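Bondon 양팔 작업대 안전 점검표 (이상 정지 후 재가동용)

설치 장소: Tovham 시험동 1층
대상 설비: Bondon 작업대, 좌우 로봇 팔과 평행 그리퍼, Prillov 제어기
점검 구분: 임시 점검 (오류 241 발생에 따른 재가동 전 점검)
점검 시기: 1월, 수요일 오후
판정 표기: 적합 / 조건부 / 부적합 / 해당 없음

점검 사유

수요일 오전 물품 전달 반복 시험 중 제어기가 오류 241을 내고 양쪽 팔이 보호 정지했다. 오류 241은 그리퍼 위치 피드백이 지령과 맞지 않을 때 나오는 코드다. 정지 자체는 정상적으로 이루어졌다. 문제는 그다음이다. 작업자가 리셋을 누르자 오른쪽 그리퍼가 물품을 잡은 채로 초기화 동작에 들어가 손가락이 열렸고, 잡고 있던 병이 작업대 위로 떨어졌다. 병은 깨지거나 새지 않았고 다친 사람도 없다. 당시 작업자의 손은 울타리 밖에 있었다.

같은 증상이 전달 동작 중에 나오면 상대편 그리퍼의 손가락 위로 물품이 떨어질 수 있고, 물품을 받치려고 손을 넣는 사고로 이어질 수 있다. 원인이 정리될 때까지 자동 운전은 금지하고, 아래 항목을 모두 확인한 뒤 저속 모드부터 다시 올린다.

1. 출입과 정지 장치

1-1. 비상정지 버튼(작업대 앞, 제어반, 티칭 펜던트)
판정: 적합
의견: 세 곳 모두 눌러서 양팔 정지를 확인했다. 제어반 쪽 버튼은 복귀할 때 조금 뻑뻑하다. 기능에는 이상이 없으나 다음 정기 점검 때 다시 본다.

1-2. 울타리 문 인터록
판정: 적합
의견: 문을 열면 보호 정지, 닫아도 자동으로 다시 움직이지 않는다. 리셋과 시작을 따로 눌러야 움직인다. 문 스위치 브래킷 나사에 풀림 표시선을 새로 그었다.

1-3. 저속 모드 전환 스위치
판정: 적합
의견: 열쇠를 뺀 상태에서 모드가 유지된다. 열쇠는 점검이 끝날 때까지 점검자가 보관한다.

1-4. 경고등과 부저
판정: 조건부
의견: 경고등은 정상. 부저 소리가 옆 설비의 환기팬 소리에 묻힌다. 음량을 한 단계 올렸는데도 문 앞에서는 잘 들리지 않아 부저 위치 변경을 요청했다.

2. 로봇 팔과 케이블

2-1. 팔 관절부 외관
판정: 적합
의견: 은색 하우징에 새로 생긴 찍힘 없음. 볼트 머리 주변에 가루나 그리스 배어 나온 흔적 없음. 전원을 내린 상태에서 손으로 만져 유격을 확인했고 좌우 차이를 느끼지 못했다.

2-2. 외부 케이블 경로
판정: 조건부
의견: 검은 케이블이 팔 바깥으로 고리 모양으로 나와 있다. 좌우 팔이 가운데에서 가까워지는 자세에서 상대편 팔에 걸리지 않는지가 관건이다. 저속으로 손목을 양방향 끝까지 돌려 보았고 걸림은 없었지만, 왼쪽은 고리가 커서 여유가 적다. 고정 클립을 추가하기 전까지 손목 회전 범위를 소프트웨어로 제한한다.

2-3. 손목 회전 제한값
판정: 부적합 → 수정 후 적합
의견: 제어기에 들어 있는 한계가 360도로 되어 있었다. Khokhar에서 그리퍼를 장착할 때 넘겨준 설정표에는 케이블 때문에 그보다 좁게 잡으라고 되어 있다. 지난번 제어기 백업을 복원하면서 기본값으로 돌아간 것으로 보인다. 설정표 값으로 고치고 백업 파일도 새로 만들었다. 이전 백업은 폐기 표시를 해 두었다. 복원 작업 뒤에는 이 항목을 반드시 다시 확인할 것.

2-4. 양팔 간섭 영역 설정
판정: 적합
의견: 한쪽 팔이 가운데 영역을 쓰는 동안 다른 쪽은 대기 위치에서 기다린다. 전달 동작만 예외로 두 팔이 함께 들어간다. 예외 구간에서는 속도가 저속으로 묶여 있는지 프로그램과 실제 움직임을 둘 다 확인했다. 전달 자세에서는 물품 끝과 받는 쪽 손가락 사이가 좁으므로 접근 중에 속도가 바뀌면 안 된다.

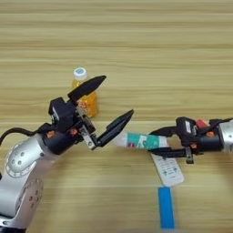 3. 그리퍼

3-1. 손가락 체결 상태
판정: 적합
의견: 좌우 손가락 브래킷의 나사를 토크 드라이버로 다시 확인했다. 오른쪽 아래 손가락 나사 하나가 반의반 바퀴 정도 더 돌아갔다. 오류의 원인이라고 보기는 어렵지만 기록해 둔다.

3-2. 손가락 끝 마모
판정: 적합
의견: 끝이 뾰족한 형상이라 마모되면 얇은 물품이 먼저 미끄러진다. 양쪽 모두 교체 기준 안쪽이다. 누적 가동은 360시간을 넘겼다. 다음 점검에서는 손가락을 분리해서 안쪽 면까지 본다.

3-3. 빈손 개폐 시험
판정: 적합
의견: 물품 없이 완전 열림과 완전 닫힘을 반복했다. 오류 241은 나오지 않았다. 위치값도 지령과 맞았다. 빈손 상태만 보면 정상인 설비로 보이기 때문에 이 항목만으로 재가동을 허가하지 말 것.

3-4. 물품을 잡은 상태의 위치 피드백
판정: 부적합
의견: 병을 잡은 뒤 피드백 값이 잠깐 끊겼다가 들어오는 현상을 2회 확인했다. 둘 다 오른쪽 그리퍼다. 손목 쪽 커넥터를 건드리면 같은 끊김이 나온다. 커넥터를 뺐다가 다시 끼운 뒤에는 나오지 않았으나, 핀 접촉 불량이 의심되므로 케이블을 교체한다. Khokhar에 교체품을 요청했다.

3-5. 전원 차단 시 파지 유지
판정: 적합
의견: 전원을 끊어도 손가락은 마지막 위치에 남는다. 잡은 물품은 떨어지지 않았다. 수요일 낙하는 전원 차단이 아니라 리셋 후 초기화 순서에서 생긴 일이다. 교육 자료에 두 경우가 섞여 적혀 있어서 고쳐야 한다.

3-6. 리셋 후 초기화 동작
판정: 부적합
의견: 이번 점검에서 가장 중요한 항목이다. Prillov 제어기의 초기화 순서가 그리퍼에 물품이 있는지 묻지 않고 바로 전체 열림을 실행한다. 빈 병으로 재현했고 매번 같은 결과가 나왔다. 임시 조치로 초기화 순서에서 열림 동작을 빼고, 펜던트에 확인 창을 넣었다. 작업자가 물품 없음을 눈으로 확인하고 승인해야 열린다. 정식 수정은 제어기 프로그램 개정으로 처리한다.

4. 작업대 위 물품 배치

4-1. 대기 자세에서의 팔 주변 여유
판정: 조건부
의견: 팔꿈치 하우징 바로 옆에 물품이 놓이면 팔이 출발할 때 밀린다. 특히 빨간 블록처럼 작은 물품은 은색 외장에 붙다시피 놓여 있어도 위쪽에서 내려다보면 지나치기 쉽다. 시작 전에 팔 옆을 따로 보도록 작업 순서서에 줄을 추가한다.

4-2. 물품끼리의 간격
판정: 조건부
의견: 리모컨 아래쪽 끝과 파란색 긴 물체가 거의 맞닿은 배치가 있다. 리모컨을 잡으러 내려갈 때 손가락 끝이 파란 쪽에 걸릴 수 있다. 시험 목적상 붙여 놓아야 한다면 하강 속도를 낮춘 프로그램을 쓴다. 그 외에는 손가락이 들어갈 만큼 띄운다.

4-3. 액체가 든 물품
판정: 조건부
의견: 주황색 음료가 든 병은 뚜껑을 끝까지 잠근 것만 쓴다. 떨어졌던 병은 외관이 멀쩡해도 시험에서 뺀다. 병 아래 전기 배선은 없지만 작업대 판재 이음새로 액체가 스며들면 아래쪽 배선함까지 갈 수 있다. 배선함 위에 받침판을 대기로 했다.

4-4. 작업대 표면
판정: 적합
의견: 낙하 지점에 눌린 자국 없음. 기름기나 끈적임 없음. 판재 단차도 손으로 훑어 확인했다. 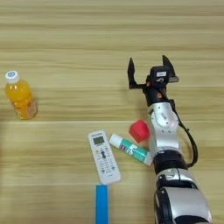 5. 재가동 절차

5-1. 작업대 안에 사람과 공구가 없는지 확인하고 문을 닫는다.
의견: 토크 드라이버가 배선함 위에 남아 있어서 치웠다. 공구 수량은 공구함 그림판으로 맞춘다.

5-2. 저속 모드에서 양팔을 대기 위치로 보낸다.
의견: 왼쪽 팔을 먼저, 오른쪽 팔을 나중에 움직인다. 동시에 보내지 않는다.

5-3. 물품 없이 전체 프로그램을 한 번 돌린다.
의견: 완료. 이상 없음.

5-4. 빈 병으로 한 팔 파지 시험을 한다.
의견: 커넥터를 다시 끼운 상태에서 연속 3회 성공. 다만 3-4 항목이 부적합이므로 이 결과를 자동 운전 허가 근거로 쓰지 않는다.

5-5. 내용물이 든 병으로 한 팔 파지 시험을 한다. 받는 쪽 그리퍼는 열어 둔 채 대기시킨다.
의견: 잡는 위치는 위 손가락이 뚜껑 바로 아래, 아래 손가락이 병 가운데에 오게 한다. 이 위치에서는 병이 기울어도 뚜껑 쪽이 빠지지 않는다. 병을 든 채로 일시 정지를 걸고 피드백 값을 본다. 끊김이 보이면 그 자리에서 중단하고 병을 작업대에 내려놓은 뒤 전원을 내린다. 물품을 든 상태에서는 리셋을 누르지 않는다.

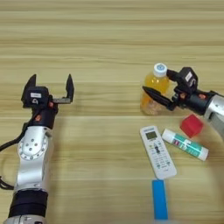
그림. 오른쪽 그리퍼가 병을 잡은 상태. 왼쪽 그리퍼는 열림, 빈손.

5-6. 양팔 전달 시험
의견: 보류. 오른쪽 그리퍼 케이블 교체와 3-6 항목의 정식 수정이 끝난 뒤에 한다. 떨어져도 되는 가벼운 물품부터 시작하고 액체가 든 병은 마지막에 한다.

6. 이상 발생 시 작업자 행동

가. 물품이 떨어지려 해도 손을 넣지 않는다. 떨어지게 둔다.
나. 정지 후에는 먼저 양쪽 그리퍼가 물품을 잡고 있는지 본다. 펜던트 화면의 표시만 믿지 않는다. 이번에도 화면에는 오른쪽이 '비어 있음'으로 나왔다.
다. 잡고 있으면 저속 모드에서 작업대 면까지 내린 뒤 연다. 내릴 수 없는 자세면 전원을 내리고 담당자를 부른다.
라. 오류 번호와 그때의 동작 이름을 제어반 옆 기록지에 적는다. 리셋은 적은 다음에 누른다.
마. 같은 오류가 하루에 두 번 나오면 그날은 운전하지 않는다.

7. 조치 목록

오른쪽 그리퍼 손목 케이블 교체: 진행 중, Khokhar 교체품 대기
초기화 순서 정식 수정: 진행 중, 임시 조치 적용됨
손목 회전 제한값 복구: 완료
왼쪽 케이블 고정 클립 추가: 미착수
부저 위치 변경: 요청함
배선함 받침판 설치: 미착수
교육 자료의 전원 차단/리셋 설명 분리: 초안 작성 중
작업 순서서에 팔 주변 확인 추가: 완료, 작업대 앞 게시본은 아직 옛 판

종합 판정

조건부. 저속 모드의 한 팔 시험만 허가한다. 자동 운전과 양팔 전달은 3-4와 3-6이 적합으로 바뀔 때까지 금지한다.

비고

오류 기록을 뒤로 더 넘겨 보니 같은 코드가 백업 복원 전에도 한 번 있었다. 당시에는 그리퍼가 비어 있어서 리셋 후 그대로 운전했고 기록지에는 적히지 않았다. 회전 제한값 문제와 피드백 끊김은 서로 별개로 보고 따로 추적한다. 교체한 케이블은 버리지 말고 봉투에 넣어 Tovham 시험동 부품 선반에 보관할 것.

게시본 교체 후 이 점검표 사본을 제어반 문 안쪽에 붙인다.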